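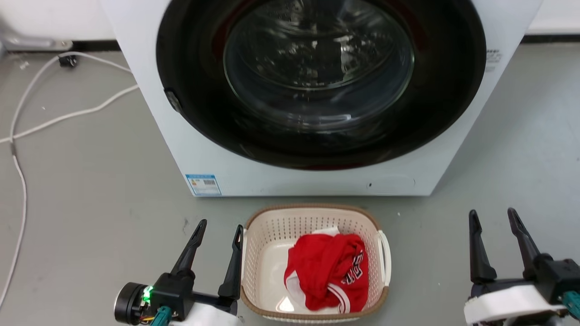
Shared laundry room opens in Terkport

November 17, 2021

The residents of the Haworth building in Terkport can now wash their clothes downstairs. The new laundry room on the ground floor opened this week, after a long period in which many tenants had to carry their bags to the launderette on the other side of the canal.

The room was used before as a bicycle store. The housing association Ratix decided in August to give it a new purpose, when a survey among the tenants showed that 18 households had no washing machine of their own. Most of these households live in the small flats on the upper floors, where the bathroom has no space for a machine and the kitchen has no connection for the water.

"I have lived here for many years and I always wished for this," said Yvonne Ackroyd, who has a flat on the fourth floor. "With two children you wash every day. In winter I went over the bridge with a shopping trolley full of clothes, and on the way back it was of course heavier. Now I go down in my slippers."

The walls were painted white and the floor was made smooth and received a grey coating, so that it is easy to mop. The old bicycle racks went to the shed in the courtyard. A drain and new water taps were also put in. The work took longer than was planned, as the old pipe under the corridor had to be replaced first. During that week the tenants on the ground floor were without water for two mornings, and for this Ratix has offered its excuses in a letter.

The washing machines are front loaders. Wim Kramer, who looks after the building for Ratix, explained that the choice was made mainly for the use of water and electricity. "A top loader is easier for the back, I know this," he said. "But we looked at the costs for the whole year and then the decision was quickly made. For people who have difficulty with bending we will put a low stool in the room."

Kramer also asks the tenants to be careful with the amount of powder. Too much powder leaves a grey layer in the rubber of the door, and after some months it begins to smell. He advises to leave the door a little open after the last wash of the day. The filter will be cleaned by Ratix and the tenants should not open it themselves, because there can still be water behind it.

Reserving a machine goes by means of Tikitz, the same booking system that the tenants already know from the guest room. One reservation lasts two hours. Who does not come within 18 minutes loses the turn, and the machine becomes free for the next person. Tenants without a smartphone can write their name on the paper list beside the door. Kramer copies the list into the system each morning.

The price was a point of discussion at the tenants' meeting. Ratix first wanted to ask a fixed amount from every household, but the families who have their own machine did not agree with this. Now only the users pay. A wash at 40 degrees or lower has one price, and the hotter programmes cost a little more. Households that expect to use the room often can also take a yearly card for 720 crowns, to be paid in two parts.

There is not yet a dryer. According to Ratix the ventilation in the room is at this moment not strong enough, and a decision about it will follow in the spring. Until then the tenants can use the lines in the attic, where it is dry also in the winter months. Hanging wet clothes over the railings of the staircase remains forbidden.

Ackroyd hopes that the dryer will come, but she is already content. On the first evening she met two neighbours in the laundry room whom she knew only from the lift. "We stayed talking until the programme was finished," she said. "My husband thought that I had lost the key."

The laundry room is open every day from seven in the morning until nine in the evening. The last wash must start before half past seven, so that the people who sleep above the room are not disturbed. The key of the front door fits also on the laundry room. Tenants who have an older key can exchange it at the office of Ratix, at no cost, and should bring their rental contract with them.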